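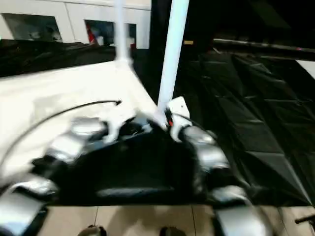

Cirkville Community Dye Days: your questions

Do I need any experience?
None at all! Plenty of people turn up having never dyed so much as a sock. Usa Klinhom runs the beginners' table and loves first-timers (she'll probably talk you into trying walnut).

What should I bring?
An apron, old shoes and up to 350 grams of dry fabric or yarn. Cotton, linen, wool and silk all take plant colour beautifully. Polyester mostly shrugs it off, so check the label.

Do I have to wash my fabric first?
Yes please. A long hot wash for cotton and linen, a gentle lukewarm one for wool. No fabric softener.

Which colours can I make?
In July we usually have onion skin (gold to rust), madder (brick red) and eucalyptus leaf, which can go anywhere from pale tan to a glorious burnt orange. The indigo vat is open on Wednesday evenings only, and watching cloth turn from green to blue in the air is worth the trip by itself.

Will the colour last?
Madder and indigo are very good. Turmeric is gorgeous and fades fast, so we keep it for the kids' bunting.

Can I bring my own plants?
We'd love that! Tell us what they are when you book, and leave anything you can't name at home.

Where do I find you?
The old Senberg hall, 223 Fandia Road. Parking is around the back, and the 51 bus stops across the street.

How much is it?
$342 for the full season, or you can pay by the session. Dyes and mordants are included.

Can I take my pieces home the same day?
Yes, damp and in a bag. Rinse them again at home until the water runs clear, then dry them in the shade.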